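Where Is It, Exactly? A Short Guide to Saying Where Things Are

By Signe Söderlund

Ask a grown-up where the scissors are and you will get one of these answers:

"In the drawer."
"Where they always are."
"Where did you last have them?"

The first is a bit useful if your house has one drawer. The second is no use at all. The third is a question, which is cheating.

People have been trying to say where things are for thousands of years, and some of them have become very good at it. Sailors, for example. A sailor who says "the island is over there somewhere" doesn't stay a sailor for long.

Start with yourself

The easiest way to say where something is goes like this: left, right, in front, behind, up, down. You can do it before breakfast. The trouble is that it all depends on who is talking. Stand face to face with a friend and both point left. You will be pointing in opposite directions, and you will both be correct, and you will probably have an argument.

Up and down are much better behaved. If you and your friend are in the same room, your up is the same as their up, even if one of you is doing a handstand. (If your friend is on the other side of the world it gets stranger. Their up is your down. Try not to think about it while going to sleep.)
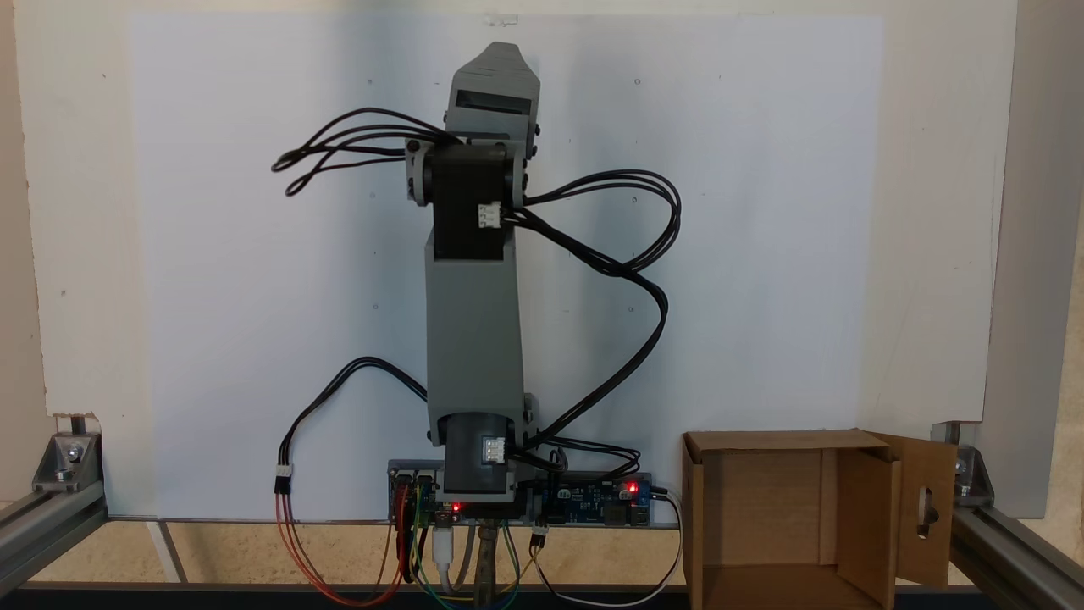
Straight up: the direction that people in the same room can agree on.

Then borrow a landmark

The next trick is to choose something that stays put and start from there. "Two doors past the bakery." "Under the big clock." Things like the bakery and the clock are called landmarks, and they work beautifully until somebody moves them.

In the town of Vormont, where I grew up, everybody gave directions from a shop called Tavares. It sold buttons. It closed in 1986 and became a dentist's, and people carried on saying "turn left at Tavares" for years afterwards. Visitors wandered up and down the street looking for buttons. My uncle still says it. He also complains that visitors are always late.

So a good landmark has to be easy to spot, and it has to stay where it is. A church tower is good. A hill is excellent. A cow is a poor choice, although I have been given directions that used one.

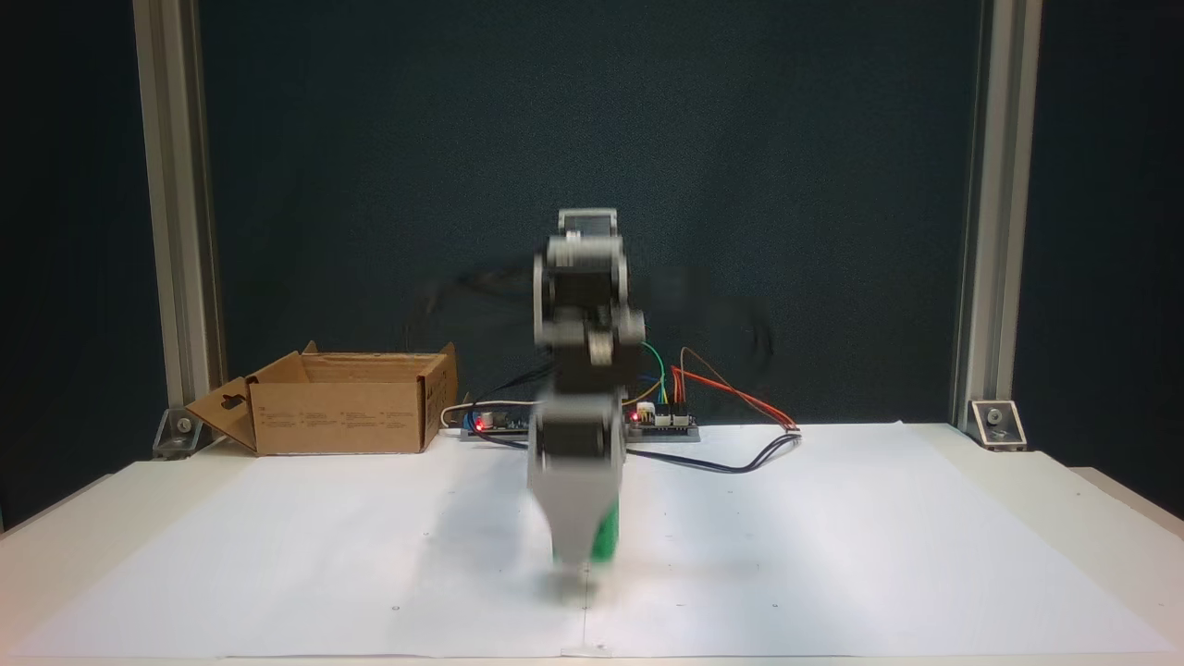 Directions from a landmark also need a distance, and people are dreadful at those. "Just a little way" can mean anything from ten steps to a blister. If you want to be helpful, count your steps once and write the number down. From my front door to the library is 249 steps. They are my steps, mind you. Your legs may be a different length, and then it will be a different number. This is why rulers were such a popular idea.

Now draw some lines

Suppose you have a big, flat, boring space with no landmarks at all. A field, say, or an ocean, or a piece of paper. What then?

You make your own landmarks. Choose a corner to start from. Go along a certain amount, then go up a certain amount, and stop. Two numbers, and you have picked out one single spot in the whole space. Mark plenty of spots at even distances and you have a grid. 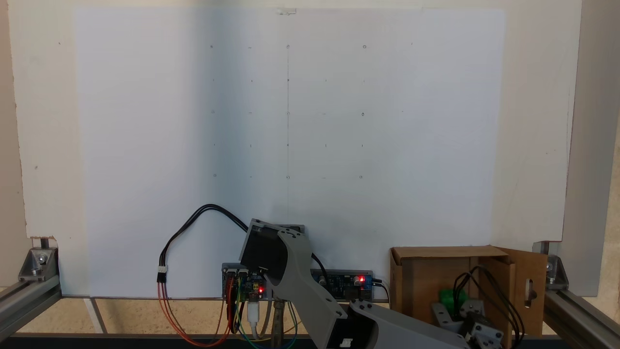

Small pencil marks in rows and columns on a white board. Each one can have its own pair of numbers.

The two numbers are called coordinates. There is one rule you must remember: everybody has to say them in the same order. Along first, then up. If you say "two, five" and your friend hears "five, two", your friend will go to completely the wrong place and blame you. Some people remember it as "along the corridor, then up the stairs", which is fine unless you live in a bungalow.

Lots of maps put letters along one side and numbers along the other, so you get squares with names like B4. The letters and numbers can't be muddled up, so even a tired grown-up in a car can manage. The one catch is that B4 is a whole square and not a single spot. If the thing you want is small, you still have to hunt about inside the square with your finger.

The map of Drolulau

My friend Dirceu Medeiros draws maps for walkers. His best known is of an island called Drolulau, and the first version had a mistake in it. He had started counting his grid from the top left corner. The people on the island had always started from the bottom left. Both ways make perfect sense. But when you mix them together, the public toilets are in the sea.

He printed up to 192 copies before anyone noticed. The person who noticed was, of course, somebody looking for the toilets.

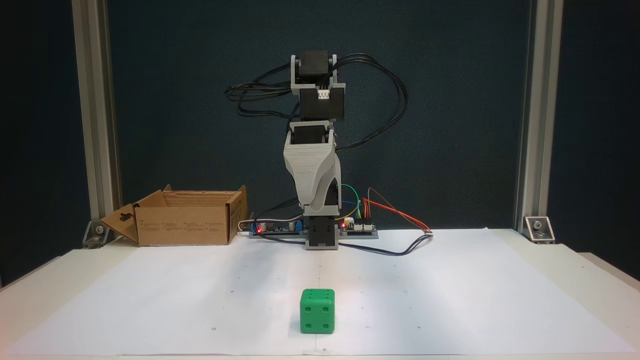
The place you start counting from is called the origin. It has the coordinates nought, nought, and it can be anywhere you like: the corner of a page, the middle of a park, your own left foot. Just tell people where it is. A foot that walks off during the explanation makes a very bad origin.

What about up?

Two numbers are enough for anything flat. The world is lumpy, so sometimes you need a third, for height. A kite and the person holding its string may be in almost the same place on the map, and yet it matters a good deal which of them is up in the air.

Petusier, the tallest hill on Drolulau, is marked on Dirceu's map with the number 1264. That is its height in feet. Two walkers wrote to ask him whether it was a telephone number.

Try it at home

You will need squared paper, a pencil and a person who thinks they are good at listening.

1. Each of you draws a line along the bottom of the paper and another up the left side. Number the squares from the corner.
2. Sit back to back.
3. Draw a simple shape on your grid, using straight lines. A boat is good.
4. Read out the coordinates of each corner, in order. The other person marks them and joins them up.
5. Turn round and compare.

If the two boats match, swap over and try something harder. If yours is a boat and theirs looks like a squashed hat, one of you said the numbers in the wrong order. You may now spend the rest of the afternoon deciding who.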